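Category: Family & Friends Inside > Visits, Post and Parcels
Last updated: Sunday, 14 replies

Parcel stopped at Carkonthorpe, now being told it's "under investigation"

**maritek**
Hello all, long-time reader and first-time poster, so please be gentle with me! My brother is at Carkonthorpe and in September I sent him a parcel with a jumper, two paperbacks and a pair of trainers. He rang last night to say the whole lot has been held back because an officer found something in the sole of one of the trainers. They were second-hand, bought online, and I never thought to look inside them. He has lost his visits while they look into it and I have had no letter at all. Has anyone been through this, and should I be ringing them or waiting? I'm worried sick. — Marit

**Zewditu_W**
Oh Marit, you poor love, what a horrible phone call to get. We had something like it with my son, though his was a greetings card that set the machine off (glitter glue, of all things) and it was all sorted in the end. Ring the security office and not the main switchboard, and ask for whatever they've got in writing. Have you still got the receipt or the messages from the person who sold you the trainers? Print them, and keep a copy somewhere safe.

**pullo_dad**
I'd go steady on the ringing. If there's a police referral then anything you say on that call can be noted down, and you want a solicitor first, even if you've done nothing wrong. Especially then, I'd say. My nephew's partner rang up to be helpful and spent 6 months regretting it.

**Zewditu_W**
I do see your point, pullo_dad, but it could be weeks before anyone writes to her, and meanwhile he's sat in there with no visits. Asking what stage it's at isn't giving a statement.

**AyanaN**
Could you both be right? Ring to ask for the reference number and the name of whoever is dealing with it, say politely that you'll answer questions in writing, and leave it there. I did that over a banned visit and they were perfectly civil. The duty solicitor at Huerta gave me a free first chat too, and she was lovely, so it's worth trying.

And for next time, Marit, please don't send second-hand shoes! Only new things, from a shop on the approved list. I know it costs more — it made me cross as well — but there's far less for them to pick apart. Food is the same, ours has to be bought on his canteen sheet from inside.

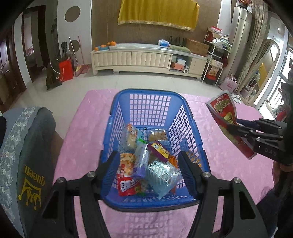
Snacks in the blue basket.

**maritek**
Thank you, all of you, I had a little cry reading these. I've found the seller's messages and the receipt. I'll try the solicitor first thing and then ring for the reference number at 2, when my shift finishes.

**pullo_dad**
Good plan. I still wouldn't ring before you've spoken to her, but I've said my piece. Best of luck to you and your brother.

**Adanech B**
Do write to him today if you can, Marit, even if it's just a page about the weather. Mine said the silence was the worst bit when his visits were stopped.

3 people found this thread helpful · 2 shares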